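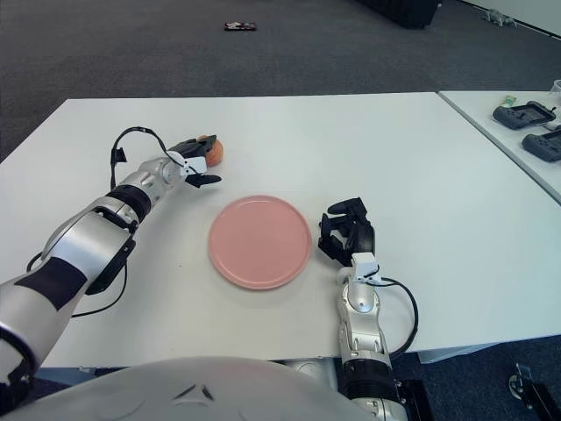 Birar: a small dataset of recipe instructions that don't tell you enough

Version 2. Maintained by Thaís Assunção and Kevin Mac Giolla.

What it is

Birar is a collection of 3,868 single sentences from home cookbooks, church fundraiser booklets, the backs of index cards, and one binder that had clearly been near a deep fryer. Every sentence tells the cook to do something and then leaves out how much, how long, or what it should look like when it's done. "Bake until done" is in here. So is "add enough flour," which appears in so many spellings that we gave up on merging them.

Each sentence has been labeled by hand with what's missing. We wanted to study how people write for readers they assume already know everything. Mostly that meant reading a lot of dessert recipes.

Where the sentences come from

The bulk is from the Orozco boxes, which were donated by a family clearing out a house in Ummont and which contain 103 separate booklets and notebooks. The rest was typed in by Kevin from his own shelves. He says the selection was random. There is a great deal of soup.

We asked permission from every living author we could find. One agreed on the condition that we fix her recipe for pickled beets, and we did, so sentence 2 in that booklet no longer matches the printed page.

Layout

The data is one tab-separated file, birar.tsv, with a header row. Columns:

id – a whole number. There are gaps where duplicates were taken out. We did not renumber, so please don't write to us about the gaps.
text – the sentence as written, misspellings and all.
source – short code for the booklet. The codes are explained in sources.txt, apart from the ones beginning with K, which are Kevin's and which he keeps meaning to explain.
dish – soup, bread, cake, preserve, meat, or other. Anything set in gelatin is "other," after a discussion that took most of a February.
missing – one of the 6 labels below.
labeler – T or K.

Labels

amount: "Add salt."
time: "Leave it overnight or however long."
heat: "Cook in a good oven."
tool: "Put through the usual thing."
endpoint: "Stir until it looks right."
person: "Do it the way Mother did."

We added the last one late. It is rare, but we couldn't make those sentences fit anywhere else and we were too fond of them to throw them out.

A sentence gets one label only, even when it deserves four. If several things are missing, the labeler picks the one that would ruin dinner first. We know this is a judgment call. Thaís thinks the answer is usually heat, Kevin thinks it is usually time, and you can see this plainly if you sort by the labeler column.

Loading it

Any spreadsheet will open the file. If yours turns "1/2" into a date, import the text column as plain text. If it turns "1/2" into a date anyway, you have our sympathy and nothing else.

The encoding is UTF-8. Fractions written as a single character in the source were kept that way. Quotation marks are straight, with no escaping, because nothing in the file contains a tab. (Something in version 1 did contain a tab. It was a recipe for brown bread, and it cost us an evening.)

Known problems

The booklets lean heavily toward baking, so anything you conclude about vagueness in general is really about vagueness in cake.

Source code ST was entered from a photocopy of the Statham parish booklet, and the right margin is missing on several pages. Sentences that stop dead in that source may have been perfectly clear in the original. They are marked with a trailing # in the source column.

Oven language dates badly. "Moderate" meant something to the people who wrote it, and labeling it as missing heat is a little unfair to them. We did it anyway.

Some sentences in the K sources were copied out by Kevin from memory of his aunt reading them aloud. He maintains that these are the most accurate ones in the file.

Things we would rather you didn't do

Please don't publish the family names in sources.txt next to jokes about the food. Several of these people are still cooking, and one of them sends us jam.

Changes in version 2

Fixed the tab.
Split "preserve" from "other."
Removed a page of knitting instructions that had been labeled as bread.
Added the person label and went back through everything for it – slowly, over sandwiches.

Corrections

Send the id, the label you'd give it, and a line on why. We answer most of them. If you have tested the recipe, say so, and say what time you finally took it out of the oven.

Last updated Sat 27 June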